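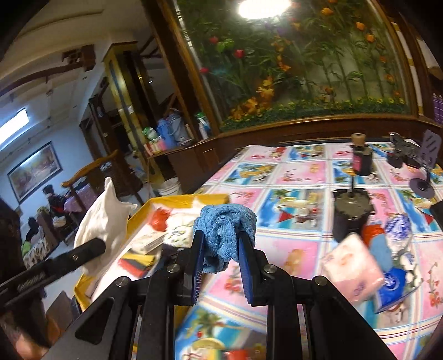 Ikhsan Nasution wanted to know, after my first post on the Dalwood loan kit, whether the grippers can hold soft things properly or whether they only look clever with blocks and cups. He's been let down before by fingers that are fine on anything square and hopeless on a tea towel.

They can, Ikhsan! Light-blue cloth, rolled up and pinched between the two ribbed pads, with a loose end hanging down between the fingers. The second gripper is over on the left with its tip against something white and soft. Cloth is what I've enjoyed most with this kit, so cloth is what you're getting on this page.

# The Dalwood loan kit, on the table

For anyone who missed the first post: Dalwood lends out pairs of hand-held grippers by post, you do everyday jobs with them in your own home, and the recordings go back to be turned into practice material for robot arms. You keep copies of everything you record. I had the kit for 14 days and went well past what I'd planned to do with it, mostly because it's such good fun once your wrists have got the hang of it.

I've no connection with Dalwood beyond having paid the ordinary loan fee. Dardo Bravo had the same kit before me, in a flat with a much smaller kitchen table, and I've put a few of his remarks in where he saw things differently.

## Picking up cloth

The pads are the clever part. They're dark blue with ribs across them, and the ribs seem to catch a fold without you having to squeeze hard. My first few goes I squeezed far too much, the way you do with kitchen tongs, and my hand ached by teatime. Dardo told me to close until the cloth stops sliding and then leave it alone. Much better.

A few things I found out by doing them badly:

- Go in with the fingers upright if you can. Coming in flat, I kept catching the tablecloth as well.
- A bundle is easier than a single layer. For a single layer, nudge it into a ridge with one gripper and pinch the ridge with the other.
- Thin shiny fabric is hard work. I got a scarf on the third try and dropped it on the fourth.
- Knitted things are lovely. The ribs and the stitches get on very well together.

I was wary of the linkage at first, with those angled bars and the round screws at the joints, and expected it to wobble. Mine stayed tight for the whole loan. There's a small key in the case for tightening the pivots and I used it precisely once, out of curiosity.

## Two hands at a time

Working with both grippers is a completely different job from working with one. You'd think it would be twice as easy, and for the first hour it's a good deal worse – you've got two sets of fingers to keep out of each other's way and your eyes can only be on one of them. Then something clicks and you start using the left to hold things still, or to lift a corner, and it feels quite natural.

The tasks come on a printed sheet, and they're pleasingly ordinary. Put the soft things in the tray. Take the packets out again. Swap two items over. Fold this, then put it on top of that. You choose your own objects, within reason, and the sheet asks for a mixture of soft, stiff and crinkly. Plastic wrap turned out to be a nice one to practise with, as you can hear when you've got hold of it.

I do wish the sheet said more about the order. Sorting everything soft first gave me a long dull stretch of packets at the end, so from the second session I mixed them up and enjoyed it a great deal more. The Dalwood helpline was happy with that when I rang.

One gripper has a white knitted bit of something, a sock or a glove by the look of it, held upright over the yellow-edged tray. The other has come in from the right and got its tip to the blue cloth. The little green light on the module behind it is on.
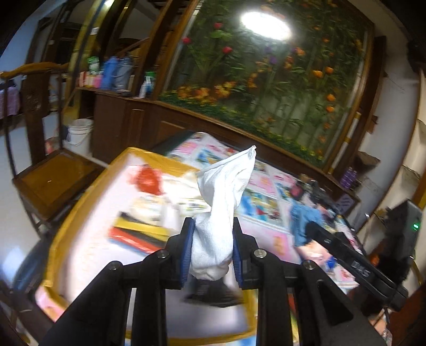

## The recording side

I'm no engineer, so take this as a user's view. You plug in, wait for the lights, pick a task number on the handset and off you go. Each attempt is saved as its own short clip. If you make a mess of one you can mark it as such, and the notes ask you to keep those too, which I found rather cheering.

By the end of the loan I had 1,823 clips. I hadn't set out to do anything like that many! A session of 35 minutes suited me best, and I'd do one after breakfast and another when the dishes were done. Any longer and I got sloppy with the left hand.

The software that comes with it is called Ngui, and it's the bit I'd most like to see improved. It does the job. It lists your clips, lets you play them back and sends them off overnight. What it doesn't do is let you rename anything, so finding one particular attempt means scrolling through a very long list of numbers. Dardo got round this by keeping a paper notebook beside him, and I copied him from the second week. A search box would please us both.

Playback is a treat, though. You see the whole thing from just above your own fingers, and you notice what you were doing wrong straight away. I was dipping my wrist at the last moment every single time I let go of something, and I'd never have known.

## What's in the case

- the pair of grippers
- cables and a power supply with a decent long lead
- the handset for choosing tasks
- spare pads, ready to fit
- the small key for the pivots
- task sheets and a return label

The tray isn't supplied. Anything shallow and wide will do, and a bright rim makes it easier to judge where the edge is when you're watching your hands and the object together. A patterned tablecloth is allowed, by the way. I'd assumed they'd want everything plain, and the notes say they'd sooner have homes looking like homes.

## Small grumbles

The lead on the left gripper comes out at an angle that I kept brushing with my sleeve. Short sleeves, or roll them up.

The case is heavy, and the return point nearest me is Evport, a fair step from the bus stop. They will collect from the door if you ask when you book, so do ask. I hadn't.

The instructions cover setting up beautifully and then run out of steam at packing away. It took me a good long while to work out which way round the second gripper sits in its foam. (Pads facing the hinge. You're welcome.)

## How it compares

The only other one I've had my hands on is the Plirton, which was 4 sessions at an open day and so hardly a fair test. It's lighter, and I liked the softer handle. The fingers were smooth-faced where these are ribbed, and I struggled with anything floppy. For boxes and jars I'd be glad of either. For cloth I'd go back to the Dalwood every time.

Dardo preferred the Plirton handle as well and says he'd have it on the Dalwood fingers if somebody would only build it. I'd join the queue for that.

## Would I borrow it again?

Yes, and I've already asked for a second loan in October. I want to have a proper go at folding, as I only managed the easy end of the sheet this time, and there's a whole page on buttons and zips that I haven't dared look at closely.

If you've had the kit and cracked thin fabric, please write and tell me how you did it. Ikhsan, that goes for you too once yours arrives – start with something knitted.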